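Food Cart Permits: What Changes in December

The county health office has finished rewriting its rules for mobile food vendors, and the new version takes effect in December. Anyone who runs a cart, truck or folding-table stand in Erkuden will need to renew under the new rules, even if the current permit has months left on it.

The biggest change is the commissary requirement. Until now, a vendor could list a home kitchen as a cleaning site as long as no food was cooked there. That option is gone. Carts must be cleaned and restocked at a licensed shared kitchen, and the operator has to keep a signed log of each visit. The log stays on the cart and inspectors can ask to see it at any time.

There are 2 licensed shared kitchens in town at the moment. Prastari, behind the old bus garage, has space for overnight cart parking. The Ochoa Street kitchen does not, but it opens at 4 a.m. and has a larger walk-in cooler. Both have waiting lists for the early morning hours, so call soon.

Permit fees are going up as well. The annual fee for a cart that sells only packaged food or whole fruit rises to $40. Carts that cook or cut food on site will pay $100. A missed renewal adds a late charge, and the cart can't operate until it is paid.

Yatziri Beltrán, who has sold tamales near the courthouse for eight years, told us the fee bothers her less than the log. She makes two trips a day in the summer and expects to spend a lot of time finding someone to sign. She asked at the public meeting if a phone photo with a time on it would be accepted. The office said it would look into it - no answer yet.

Temperature checks stay the same. Hot food is still held at 135 degrees or above and cold food at 41 or below, and a probe thermometer must be on the cart.

Renewal forms are at the county permit window and at the library's front desk. Spanish copies are available at both. Tonantzin Jaramillo will be at the library from 5 p.m. to 7 p.m. on several evenings before the deadline to help people fill them out. Bring your current permit, proof of a kitchen agreement and a photo ID. If your kitchen agreement is still pending, bring the letter that puts you on the waiting list. 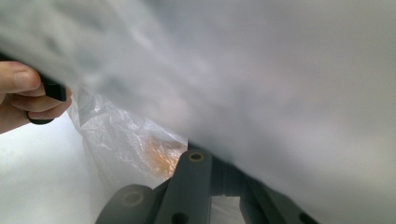
Vendors who hold a permit from a neighboring county still need a separate one to sell here, and that includes carts that come in only for street fairs.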